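Fledmont Residents' Help Exchange
Housing and Furnishings > Walls and Finishes

Scuffs on off-white wall beside a desk with a hutch – clean or repaint?

Posted by Pultlow_Tenant_605
May 9, 2018

I would be grateful for advice concerning a painted plaster wall in a furnished study at the Pultlow building. The wall is off-white with a matte finish. It is plain, without outlets or pictures. Over the course of my tenancy it has acquired faint scuffs and a number of small gray marks, and under certain light there are horizontal streaks.

A light-colored wooden desk with a hutch stands close to the corner where the wall ends. It was supplied with the unit and the inventory lists it as item 23. The lease requires that walls be returned "in clean and sound condition, ordinary wear excepted." I must give up the unit in 16 days.

I have the following concerns. First, may a matte wall be washed without leaving shiny patches? Second, if washing does not succeed, is it acceptable to touch up only the affected places? Third, should the desk be moved before any work is done? It is heavy and I would prefer to leave it where it is. The management office has informed me that the paint is from the Sperling line but could not supply the name of the color.

Olov_Maintenance_Desk

Thank you for your inquiry. The following reflects our practice in occupied units and should be read together with your lease.

Matte paint may be cleaned, provided that the work is done gently. Begin by removing dust with a dry, soft cloth. Then mix a few drops of mild dish soap into a bowl of warm water, wring a sponge until it is nearly dry, and wipe the marks with light, overlapping strokes. Follow with a second cloth dampened with clean water and blot the area. Please test the method first in a low corner and allow it to dry overnight. Melamine sponges are not recommended on this type of finish. They remove gray marks readily, but they also polish the surface, and the polished area will be visible from the side.

Horizontal streaks are a separate matter. Where they remain after cleaning, they are commonly the result of uneven rolling or of an earlier washing – neither can be wiped away.
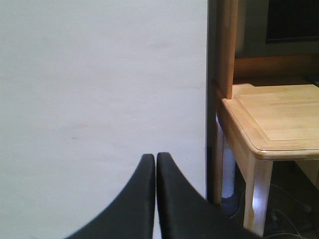

With regard to touching up, spot repairs on an older off-white wall rarely match, even when the color is known. Our office repaints from corner to corner. A corner or door frame gives a natural stopping point, and a small difference in shade is not noticed across it. Before purchasing paint, submit a written request for a walk-through. If the inspector records the marks as ordinary wear, no further work will be required of you.

The desk should be moved if you intend to paint, and two persons should lift it. Remove everything from the hutch beforehand. If you intend only to clean, it may remain in place, but hang a dry towel over the side panel so that soapy water does not run onto the wood.

Room1160

I had the same problem in February and used a white pencil eraser on the small marks. It worked on most of them. I left the streaks alone and was not charged. I cannot say whether your building applies the same standard.

Pultlow_Tenant_605

I thank both respondents. The walk-through has been requested in writing, and I will test the soap solution in the low corner this evening. The desk will stay where it is unless painting is required.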